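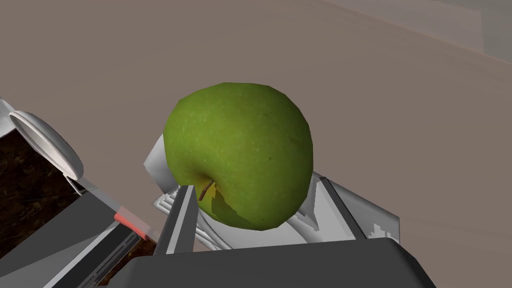 Why don't they just give it a proper hand, a reader asks, with a thumb and everything, seeing as everybody already knows that hands work?

Good question. Your hand is very clever and you got it free. A robot hand with four fingers and a thumb needs a lot of small motors, and every small motor is one more thing that can go wrong on the morning of a demonstration. So most robots get something simpler called a gripper. Some have two fingers, some have three, and some have a rubber cup that sucks, like an octopus with one arm and no ambitions.

Choosing between them is a job, and people are paid to do it. At Ondska, where robot arms are taught to pick up shopping, the choice last August was between two grippers. The first was the Plorneo. It has two straight fingers that slide together and apart, and it looks like something you would use to get toast out. The second was the Kivi, which has three bendy fingers that curl inwards. Everyone liked the Kivi best before the testing started. It looked more expensive.

Pretend first, break things later

You could test a gripper by bolting it to a real arm and giving it a real apple. People do this, and then they go and find a mop.

The other way is to build the whole thing inside a computer. This is called a simulation. It works a bit like a video game, except that the player is a robot and there is no music. The arm is made of numbers, and so are the table and the apple. If the gripper squashes a pretend apple, you press a button and get a new one.

The simulation they used is called Erach. It has pretend gravity, so things fall down. It has pretend friction, which is the grippiness between two surfaces. Turn the friction down too far and everything behaves as if it has been buttered. This is very funny for one afternoon.

Erach has pretend cameras too. One of them rides on the robot's wrist and looks out along the fingers, so it sees what the gripper is about to grab. If you want to know what that is like, hold a cardboard tube to your eye and try to pick up a pencil with two rulers. Please do it sitting down.

What happened with the apples

An apple sounds easy. It is round, though, and a straight finger only touches a round thing in a small spot. Pinch it exactly across the middle and it stays put. Pinch it too low and it pops up and out, just as a wet bar of soap does in the bath.

The computer ran 3000 practice grabs overnight without asking for a biscuit. Then came the proper test, with 675 grabs for each gripper. The Plorneo held on to its apple 564 times. The Kivi did better, as everybody had said it would, and there was a certain amount of looking pleased.

Then they tried flat things, like playing cards and thin books. The Kivi curled its three lovely fingers round a playing card and closed them on air. It did this 100 times in a row. The Plorneo was no genius with cards either, but it could at least nip the edge of a book. 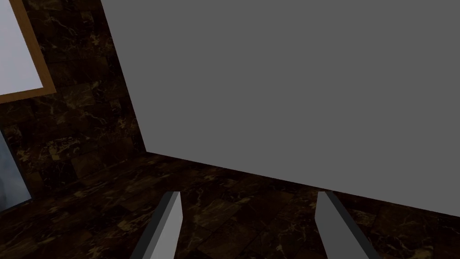 Getting the fingers to the right place is a separate problem, and a good gripper can't solve it for you. The arm has to know how far away a thing is, and one camera is bad at that. Try it yourself. Shut one eye, hold a pen in each hand, and bring the two points together. Most people miss the first time. Now imagine doing it with the camera so close to a big, plain surface that there are no spots or stripes to help you judge the distance.

You can help by adding a second camera, a little way off, that watches the whole table. Now there are two views to compare. The wrist camera is good at the last few centimetres and the far one is good at not driving into walls. Between them they make one fairly sensible pair of eyes.

Is it cheating?

A bit. A pretend apple is never bruised or sticky, and it has never been licked by a dog. Grippers that do well in a simulation can still make fools of themselves on a real kitchen table. So once the pretend tests are finished, the real ones begin, with real apples, and the mop comes out after all.

In the end Ondska picked the Plorneo. It was worse at apples but all right at nearly everything else, and it was easier to mend. The Kivi lives on a shelf for now, waiting for somebody to need a great many round things moved.

Try it at home

Find two rulers, two wooden spoons and a pair of oven gloves. Put an orange, a coin, a sock and an empty egg box on the table. Pick each one up with the rulers, then with the spoons, and then with your hands in the gloves. Write down which tool dropped what. Ask before you use the good spoons, and leave the eggs in the fridge.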